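Home Help Board > Laundry and Closets > Folding

How do you fold hooded sweatshirts so they stack with everything else?
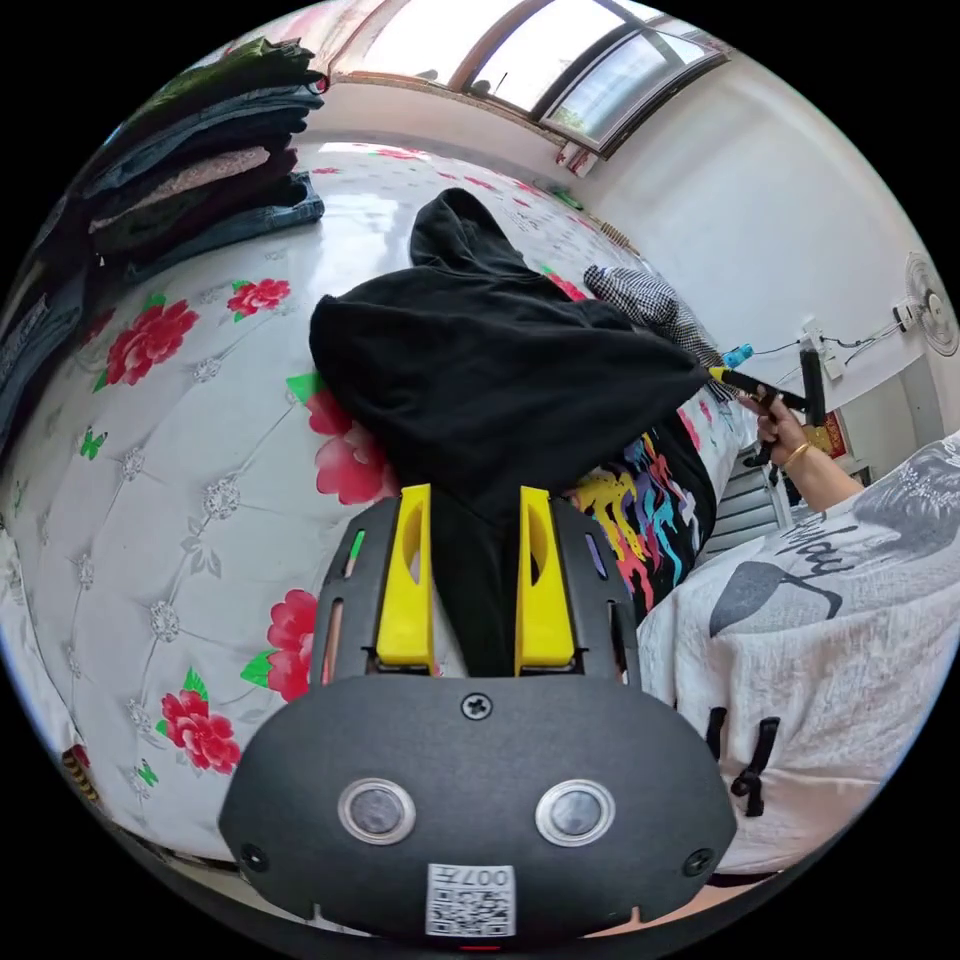 Details from the poster

I fold on the bed, on top of the quilt, and most of it goes fine. The pile in the corner is folded clothes and it stays up. The black one with the hood is where I get stuck. Whatever I do, the hood makes a lump at one end and anything I put on top slides off. I also have dark tops with big printed graphics and I don't know if the print should go inside or outside.

They have to fit in a Vosten dresser. The drawers are 44 cm deep front to back. No room in the closet for hanging.

Posted in August, 225 views

kavik_laundry
Lay it face down with the hood away from you and smooth the body flat. Do this before anything else. If the back is wrinkled the fold will be thick in the middle.

Fold one side in to the center of the back and lay the sleeve straight down along it. Do the other side the same way. You should have a long rectangle with the hood sticking out of the top. Now fold the hood down flat onto the back. Press the air out with your forearm. Then bring the hem up to the shoulders, or in thirds if the drawer is shallow.

The hood ends up inside and the lump is spread over the middle of the fold. Mine stack five high in a Bakent drawer without leaning. Drawstrings get tucked into the hood first or they hang out the side.

For the prints, fold them to the inside if it's the thick rubbery kind, but don't crease across the design if you can help it. Two prints pressed face to face can stick in a warm room.

Marked helpful by 46 members

sibiya22
I just roll them. Hood on the outside, roll from the hem up, then flip the hood over the roll like a sock. Takes up more room though.

foldingtable_70
The first answer is right but I would move off the bed for the thick ones. A quilted cover gives under your hands and you can't press anything flat. I use the top of the dryer or the kitchen table with a towel on it. T-shirts are fine on the bed.

Also keep hoodies in their own pile. Even folded well they are thicker than shirts, and mixing them is how a stack starts to tip. In a 44 cm drawer I would stand them on edge in a row, hood fold facing down.

Reply from the poster
Thirds worked. The drawer closes now. Haven't tried standing them up yet.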